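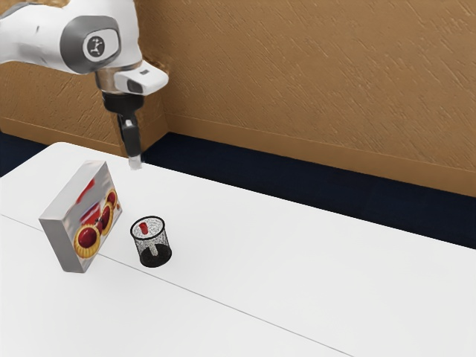 Robot arm with a black gripper over a white tabletop

How to keep a log of ceasefire reports
Rekha Rajan, Poltbridge
2025-11-22

A log lets you compare what was claimed on the day with what was confirmed later. A spreadsheet is enough. I have kept one on the Gronamik truce line since October and it has 168 rows.

1. Set up the columns
Use one row per report, even when several reports cover the same shelling. You need the date of the event, the date of the report, place, source, claim and status. Keep the two dates apart. They get mixed up more than anything else.

2. Fix the place names
Pick one spelling for each village and put the others in a separate sheet. Local outlets, the army and the aid agencies will all spell them differently.

3. Copy the claim as written
If the report says "several wounded", enter that. Do not turn it into a number. Where there are two figures, enter both and name who gave each.
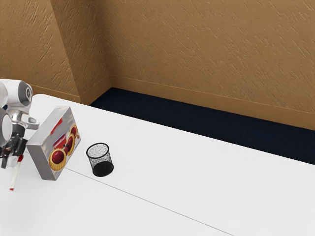

4. Mark the status
I use three words: claimed, supported, disputed. A report is supported when a second source has its own person or footage there. A second site running the same agency copy does not count, so check the wording before you change anything.

5. Save the page
Links go dead quickly. Save a copy the same day and write the file number in the row. Mine are plain numbers, such as 86.

6. Go back after nine days
Most corrections have come out by then. Add the new status in a fresh column and leave the old one alone.

If you share the log, take out the names of private people first, along with any phone numbers in the saved pages.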